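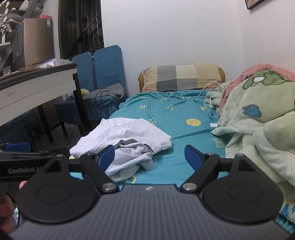
Hi there, and thank you for getting back to me so quickly! I keep the scorebook for the Grandbridge adult baseball league, and we've been on the Poojary scoring app since February. Mostly it has been a pleasure, but our outfield stats have gone badly wrong and I can't fix them from my end. I first noticed on laundry day, with a crumpled white piece of clothing on the bed and the season page open on my phone, so forgive me if my first message was a bit scattered. Our left fielder, Baptiste Texier, was showing 84 putouts. He's a lovely player, but we've only had a handful of games.

**What I see**

Whenever I move a player from one outfield spot to another in the middle of an inning, the app credits him with every out made at both positions for the whole game (even the ones before he came in). Baptiste moved from left to center in the fifth against Gulero, and that's where his numbers jumped. The same thing happened to the Pusano right fielder the following weekend. Infield swaps look fine to me, and so do pitchers and catchers.

**What I've tried**

- Signed out and back in on the phone and the tablet
- Deleted the Gulero game and typed it in again from my paper book — same result
- Entered the move between innings instead, which gave the right totals, but then the play-by-play is wrong and our shortstop's dad writes to me about it
- Exported the season file, all 249 KB of it, and attached it here

**Update, 7 April 2022**

I followed your steps and rebuilt the stats from the settings menu. Baptiste came down to a sensible number, hooray! The Pusano player did not change at all. I wonder if it's because his game was scored on the tablet while it was offline and synced later that night — the sync log shows error 3000 next to that game and nothing next to the others.

Could you take a look at that one game from your side? I'd rather not delete it, as their coach added pitch counts that I don't have on paper. I'm happy to try a test version if you've got one, and evenings are best if you'd like to call. Please leave the ticket open for now, and thank you again for being so patient with me.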